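Home | Food | Features | Subscribe

The great worktop surrender

Kiros Alemayehu moved to Brallbridge with 62 cookbooks and a kitchen the width of an ironing board. By February he was chopping onions on top of the washing machine, which had opinions about it during the spin cycle.

His cure was to clear everything off and let things back one at a time. The toaster has yet to win its appeal.
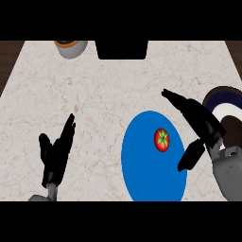 What earns its place

A board stays out, he says, and one pot. The bread maker went to his neighbour Silvan Hämmerli, who has used it 2 times and now wants to talk about his own worktop.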